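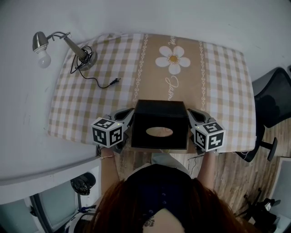
The new rent rule for the Cismont market hall is fair on paper, Mirjam Van Leeuwen told the town council in December, but it will be hard on the people who sell only small things. She spoke for six minutes and asked for one change: that a seller who needs only half a table should pay only for half a table.

The council did not vote on her request that evening. It did approve the rest of the plan, and from the spring season the hall will have one price list for everybody.

Until now the prices in the hall were a mix of old agreements. Some sellers of cloth and kitchen goods paid by the meter, others paid by the day, and a few families still paid a yearly amount that was fixed when the hall opened again after the roof repair. The town office wrote in its report that it could not explain to a new seller why the neighbor at the next table paid less. The report also says that two sellers had complained in writing, and that the town lawyer advised to make one system before a third letter came.

Under the new list, a full table costs 27 a day in the main hall. The side hall, which has less light and no heating, is cheaper, but the exact price there will be decided later. Sellers who sign for the whole season get a lower price and may keep the same place. Electricity is included for lamps and a cash register. Anyone who wants to cook, or to keep food cold, has to pay for a separate connection.

The hall brought in less money last year than it cost. The town paid the difference from its general budget, and the council member for finance, who presented the plan, said this can not continue forever. He expects that the new prices will bring 1,907 more in the first season. Several members found this a small result for so much work. One of them asked if the extra administration would not eat the whole amount, and the answer was that the administration will become easier, as there will be one form in place of five.

Most of the discussion was about the small sellers. In the main hall there are people who bring only what they made at home during the week: table linen, candles, jam, knitted socks. They do not come every time, and on a rainy morning they may go home with very little. For them the old day price was low enough to try. Van Leeuwen said that she knows sellers who have already decided to stop, and others who will try to share a table with a friend. Sharing was forbidden in the old rules. The new rules do not mention it at all, and she asked the council to write clearly that it is allowed.

The market manager's office answered that it has nothing against sharing, if one person signs and is responsible for the payment. It was less positive about half tables. The tables in the hall all have the same size, and the office is afraid that half of them would stand half full on quiet days. It also pointed to the fire rules. The paths between the tables must stay free, and with more sellers behind each table there would be more boxes and bags on the floor.

From the public seats there was some support for the plan too. A cheese seller, who has had a place near the north door for many years, said he would pay more under the new list and still prefers it. In the past, he said, every conversation about rent became a conversation about who knew whom in the town office. A woman who sells used books did not agree. She pays by the meter now and needs a long space for a product that earns little, and she asked if books could get a lower price, as they have in some other towns. The council member for finance promised to look at it but said he does not want to begin the new list with exceptions.

There was also a question about the cold. The doors of the main hall do not close well, and sellers near them have asked for a repair for three winters. The council has set aside 800 for new rubber strips and for a better closing arm on the north door. A larger repair is not planned before the next budget. The cheese seller said that for his product the cold is no problem, which gave some laughter in the room.

The opening hours stay the same. Sellers can come in from 6:30 in the morning to prepare their tables, and the public can enter at 8. The hall closes at 2 in the afternoon, and everything must be cleared one hour later. The town will be more strict about this last point than before — in the new rules, a seller who leaves goods or rubbish behind gets a written warning the first time and can lose the fixed place after the third.

Sellers who already have a place will receive the new form by mail and have four weeks to return it. If they do not answer, the place goes to the waiting list. New sellers can ask for the form at the desk in the town hall or at the market office beside the side hall, which is open only on market mornings.

The request for half tables will come back at the next meeting of the council. Van Leeuwen was asked to bring a short written proposal, with a drawing of how two sellers could use one table and where they would keep their boxes. She said after the meeting that she is satisfied with this for now. She has not decided yet if she will sign for the whole season herself.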